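Food & Home | Features

The Small Table at the End of the Counter

When I was twenty-four I worked one summer in a kiosk beside a ferry landing, and the owner, Merja Saarinen, gave me only one lesson on the first morning. She put a bottle in my hand and asked me to place it on the shelf. I placed it. Then she turned it a quarter, so that the name was looking at the door, and went to make coffee. I have thought about this quarter turn for many years, and this August I went to visit some people who also think about it.

They are people who set up self-service snack tables. You have met such a table in a hotel lobby or in the waiting room of a car repair shop, and probably you took a bag of crackers from it and did not look at the table at all. Kurniawati Hutapea has arranged them for a living since she left hotel work. Her company, Cenda, looks after 90 of them, and most are smaller than a dining table for four.

"The customer is standing, he is a little tired, and he has one free hand," she told me. "I must show him everything in the time that he needs to put down his bag."

Her first rule concerns height. Drinks go to the back, because they are tall, and they need two levels if there are more than three or four of them. A clear rack is best. Wood is beautiful, she says, but a wooden step hides the lower half of the bottle behind it, and the lower half is where a person reads what he is buying. She puts the back row a little to the side of the front row, so each bottle can be seen between two others.

The second rule is about containers, and here opinions are very different. Celeste Godoy, who buys for the Breleo cafés, likes everything in wicker. She grew up in a house where bread, eggs and letters all lived in baskets, and she believes a basket makes food look as if it came from a home. Kurniawati uses wicker for some things only. Foil containers look good in it, because the metal is cold to the eye and the weave is warm. Small wrapped packets do not. They slide down to the bottom and lie there face down, and for them she prefers a white tray with straight sides.
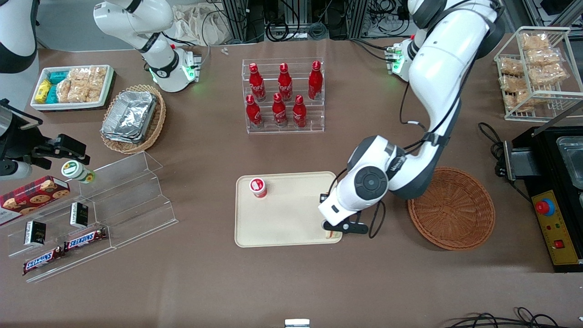
Color is the part which I understood last. I had imagined that you mix the colors, as in a flower bed. Kurniawati does the opposite. Yellow wrappers stay with yellow wrappers, blue with blue, and the clear bags get a large area for themselves, because a golden cracker is already a color. Red she uses with care. A row of Coca-Cola pulls the eye so strongly that whatever stands next to it becomes invisible, so she gives red the middle of the back and keeps the quieter food at the sides.

Crackers in clear packages are difficult for another reason. They break. Octavio Barrientos, who makes rice crackers in a small bakery called Fultov, told me with real pain about a shop where his packages were thrown into a deep bin. "I sold them crackers and they sold crumbs," he said. He now asks his customers to use a wire basket and to arrange the packages in rows. Some listen. In one month he delivered 2,000 packages to the same bin shop, and then he stopped delivering there.

And then there is the tray. I asked three people what a tray is for and received three answers. For Celeste it is the place where an order comes together, so it must be kept nearly bare until somebody asks for something. For Kurniawati it is the only empty field on the table, and the eye needs it, as the ear needs a pause. For Zeyu Jiang, who runs the snack corner at a language school named Ra, it is the thing that saves him from wiping the table all afternoon. He has 248 students and they are fond of drinks with lids, but they do not close the lids.

Zeyu also keeps one basket with nothing in it. He started this after he noticed that people do not like to be the first to move something. If an empty basket stands there, they put their choices in it, carry it to the counter and bring it back - usually. He has bought three new ones since spring.

I stayed in his corner until four o'clock, when the classes change. The table was in perfect order at ten minutes before, and it cost a bottle of cola, two bags and one long discussion about peanuts to destroy it. Zeyu put it right again in less time than I needed to close my notebook. He pushed the rack back to its place, filled the gap in the front row from behind, and shook the tray once so the packets lay flat.

Then he turned one bottle a quarter. I asked him who taught him this, and he did not know what I meant.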